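Cetero Forums > Automation > General
Topic: Folding and sorting knits, is anyone past the demo stage?

shopfloor_tol
Posts: 387
We run a small garment resale operation in Toledo. Intake is mixed: shirts, denim, a lot of sweaters. Everything gets sorted, flattened, inspected on both sides, folded and bagged by hand. The owner came back from a trade visit in January convinced that a two-arm cell could take over the folding table. The quote from Dridomport covers arms, grippers, table, vision and a year of support. I asked for cycle times on sweaters and got a video of T-shirts. Does anyone have numbers from a real floor?

kestrel_m
We had their older cell on trial. T-shirts and hand towels worked, with 70 seconds per piece once it had found two corners. Our slowest person does a T-shirt in under ten. Sweaters were outside the agreed scope.

flatpattern
70 seconds is not a reason to reject it. The cell runs through the night and the table has to be staffed. What matters is interventions per 100 pieces. If somebody has to walk over for every fourth garment you have gained nothing, but at one or two it pays for itself.

kestrel_m
We logged 26 per 100 on mixed knits when we tried them anyway, outside scope. Most were bad grasps: two layers picked up instead of one, or the fingertips closing on a fold in the middle of the body. The planner then treated that point as a corner and everything after it was wrong.

flatpattern
What fingertips? That sounds like the wide pads. Narrow tips are much better on a single layer.

kestrel_m
Wide rubber pads. I agree narrow is better on wovens. On coarse knits I would expect narrow tips to catch the yarn. Have you tested it?

flatpattern
On jersey, yes. Not on anything heavy.

remosel_user
Different angle. I use the Remosel unit at home, the one sold for laundry. It folds flat items that you clip in yourself. Clipping them in is most of the labor, so I would call it a press with a motor. People keep citing these as proof that housework is solved, and I don't think they belong in the same discussion as a two-arm cell.

grommet77
I'll disagree with the general mood. Two years ago none of this picked cloth off a pile at all. The learned policies trained on people's own hand motions do recover from a bad grasp: they let go and try again. The failure rates quoted here come from the scripted generation. I'd hold off on the old cell and wait for the newer one.

shopfloor_tol
I can't put "wait" in a budget. Which newer one, and on what garments?

grommet77
Nothing you can order with a service contract yet. I concede that part.

kestrel_m
Then for the purpose of this thread the answer is no.

flatpattern
No for sweaters. For a presorted stream of T-shirts and towels it is a yes with conditions. Split the intake and price the cell on that fraction only. At our shop that fraction was roughly 100 pieces an hour, which was too many for one cell and a poor case for two.

shopfloor_tol
Ours is lower than that. I'll run the count and ask Dridomport to requote.

remosel_user
Ask them to test on your garments too, and pick the sweaters yourself. Vendors bring new stock, which lies flat.

grommet77
To be specific about why I think knits will come: the hard part is finding the shape before anything moves. A heathered yarn hides its own edges, the neck opening reads as a fold to most vision models, and a pinch in the middle of the body lifts a peak that drags both sides in. A person corrects for all of it by feel. With two grippers, one can hold a corner while the other works the middle, and that combination is where I see the gains.
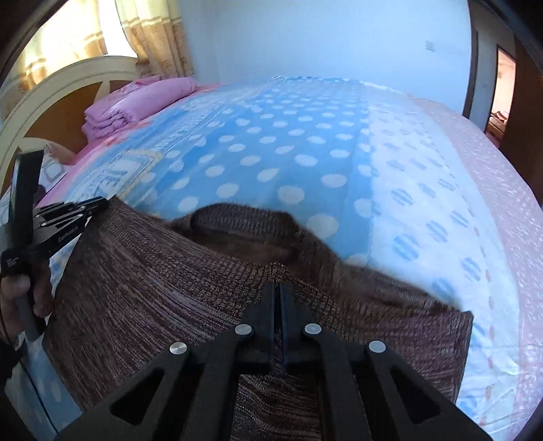 The second half of the problem is the surface. A factory table is plain and rigid. A bed at home is soft and usually patterned, so the background competes with the garment and gives way under the fingertips. For a shop floor you can skip that entirely, and I would put a matte, single-color top on the table before spending anything on better cameras.

shopfloor_tol
Table top is cheap, I'll do that regardless. Will post the requote when it arrives.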